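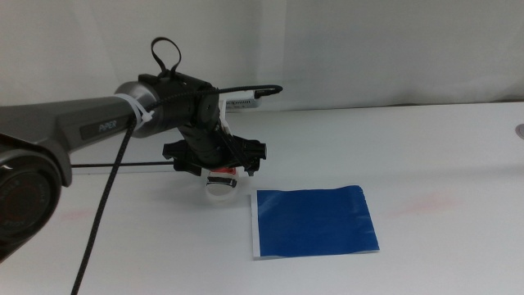
Home News Community What's On Contact

Table-top tidying sessions return to Wekwood

20 Feb 2022
By the Wekwood news desk

Tidying and sorting sessions will start again at the Pireck Rooms in Wekwood next month, after a winter break. Each one lasts two hours and deals with small household items — cups, rolls of tape, string, jar lids and the other bits that fill kitchen drawers.

People work at plain tables and bring one box or drawer from home. Items in good condition can be left for the swap shelf, which took in 428 things last year. Clear plastic goes into a separate tub and should be rinsed first. Printed labels may be left on.

A place costs £6, including tea. There are 138 places across the spring programme, which runs until the end of May. Bookings can be made at the Pireck Rooms desk or by post.

Batteries, paint and broken glass will not be accepted. The 199 bus stops outside — parking is limited on market days.

News Previous Next Back to top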